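Cloud saves not syncing between console and PC after subscription lapse

Posted in: Game Services > Saves and Storage

kosow_21

I had a Kultik subscription that ran out in March and I let it sit for a few weeks. Before it lapsed I was playing Harawira on both the console and the PC, with saves going back and forth and no trouble. I renewed on Sunday. The game shows as owned on both devices and launches on both, but the PC copy only offers "New Game." The console copy loads my save (97 hours) without a problem.

What I have done so far:

Signed out and back in on the PC.
Reinstalled the game on the PC, on the same drive.
Checked that the same profile is signed in on both devices.
Left the console on the dashboard overnight.

The PC gives error 1314 once, right after the splash screen, and then goes to the main menu as if nothing happened. I don't want to start a new game on the PC in case it overwrites the cloud copy. Is the save still in the cloud, or is it only on the console now?

tulteck_user

Same thing happened to me with a different game. I canceled, came back later, and had to buy the game outright to get it working. Try reinstalling.

drywell

Reinstalling won't do anything for this and neither will buying the game. The license and the save data are checked separately. If the game launches, your license is fine.

When a Kultik subscription ends, the cloud container for each subscription title goes read-only. It isn't deleted. On renewal the container is supposed to go back to read-write the first time any device opens the game and then closes it properly. Error 1314 means the PC asked for the container while it was still locked. The game treats a locked container as an empty one, so you get "New Game" and no explanation.

The console works because it reads its local copy first and only talks to the cloud on exit. If you have been putting it to sleep with the game suspended, that exit never took place and the container was never unlocked.

Do it in this order:

1. Close the game and the launcher on the PC. Check the system tray, as the launcher keeps running there.

2. On the console, load your save in Harawira, walk to any rest point and make a new manual save. An autosave will not mark the container as changed.

3. Quit to the main menu, then quit the game from the console's own menu. Don't suspend it.

4. Stay on the dashboard and open the storage page for the game. Wait until the status reads "Up to date." If it reads "Pending," leave it alone. Mine took almost 300 seconds.

5. Shut the console down fully, using the power menu and not sleep mode.

6. On the PC, go to the Tulteck launcher settings, open Storage, and choose "Clear local save cache." This only removes the PC's local copy.

7. Start the game on the PC.

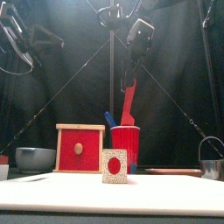 If the PC then shows a prompt with two saves, compare the play time on each and choose the longer one. The dates in that prompt are in UTC and can be off by a day, so don't go by those. Once you choose, the other save is gone.

You are right not to start a new game on the PC. If the container unlocks while a new game is running, the new save has the later timestamp and will be uploaded on exit. There is a slot history on the account website under Devices and Storage, but it keeps only the previous version of each slot.

One more thing to check is the launcher version. The older builds don't retry after a 1314, so you have to restart the launcher each time you test.

kosow_21

It was the suspend thing. I had never quit the game on the console, only put it to sleep. The storage page said "Pending" for a while and then changed. After step 7 the PC gave me the two-save prompt, I took the one with 97 hours, and it loaded at the rest point. No error on the second launch.

The launcher was also out of date. I updated it afterward, so I can't say whether that mattered.

drywell

It would only have mattered if the first attempt failed. Leave the update in place.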